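Solar lantern range from Gimgate reaches local shops

February 19, 2018

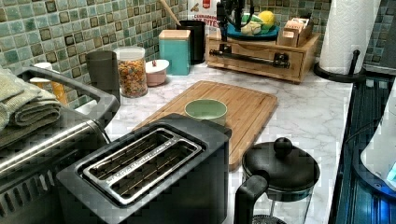
Brighter evenings, no cords

Good news for anyone who likes to sit outside after dinner! Gimgate has brought out its first family of solar lanterns, and they went on the shelves this week at the Van Wyk home and garden store in Hundcombe.

The range is called Predinard and it comes in three sizes. The smallest is a little table lantern that stands 10 centimetres high and fits neatly between the salad bowl and the water jug. The middle one has a folding handle for hanging off a branch or an awning hook, and the largest, at 48 centimetres, is meant for the floor of a deck or the side of a garden path.

All three charge from a panel in the lid, and there's a charging port underneath for those weeks when the sky stays grey. The light is a lovely warm colour (much closer to candlelight than the bluish glow of older solar lamps), and you turn a ring around the base to dim it. We had the middle one on loan for a few nights and kept finding new spots for it: the back step, the shed, the end of the bath.

What you'll pay

The table lantern sells for $62, with a choice of charcoal, cream or a cheerful mustard yellow. The two larger sizes come in charcoal and cream only for now, though Gimgate says more colours will follow in October. Spare batteries will be sold separately, and you can change one at home with an ordinary screwdriver, so a tired lantern doesn't have to go in the bin.

The first delivery was 2248 lanterns across all sizes, and the store is happy to put one aside if you phone ahead. A display model of each is switched on in the dim corner beside the garden furniture, and it's well worth turning the ring yourself to see how low the light will go.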